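Home | Guides | Writing | Family Records | Contact

How to write a death notice without padding it

2021-11-25
By Eun-seong Cho

Most advice on writing a death notice tells you to "celebrate a life" and then hands you a template full of adjectives. I don't think much of the templates. Read a page of notices and every person in it lit up a room. What a cousin in another province wants is the name, the dates and where to send a card.

Start with the full legal name, then the name people used. If your aunt was Margaret on paper and Peg to everyone else, print both. Add the maiden name in brackets. Age next, then the town, then the date of death. You don't owe anyone the cause, whatever the form suggests.

Check the dates against a document. Family memory is poor evidence. I have seen a birth year carried from a funeral card to a headstone and into a published family tree, wrong each time, and the birth certificate was in a drawer the whole while.

Now the survivors. Go by generation: spouse, children, grandchildren, siblings. Write the list out by hand first and have two relatives read it, preferably two who don't get along. They'll catch different omissions. Decide early how you'll handle former spouses and stepchildren, and use the same wording for all of them.
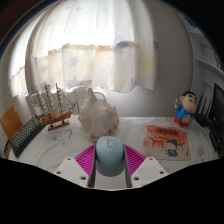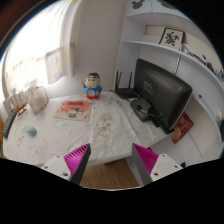 Work and schooling can go in one short paragraph. "She worked at Pudeck for 30 years" does the job. Leave out "dedicated" unless you're prepared to say what she did. One plain detail, such as the choir she sang in every August, is worth more than a row of compliments.

Then the cost. Papers charge by the line or the word, and online memorial sites have their own tricks. Jusell will take 3000 characters, but do you need them? I'd aim for 200 words and cut from there. Be wary of anything described as permanent hosting. Ask what happens if the company is sold, and get the answer in writing. Keep your own copy either way.

Before you send it, read it aloud, slowly. Phone the funeral home to confirm the time and address of the service. Then wait 10 minutes and check the spelling of every surname again, including your own.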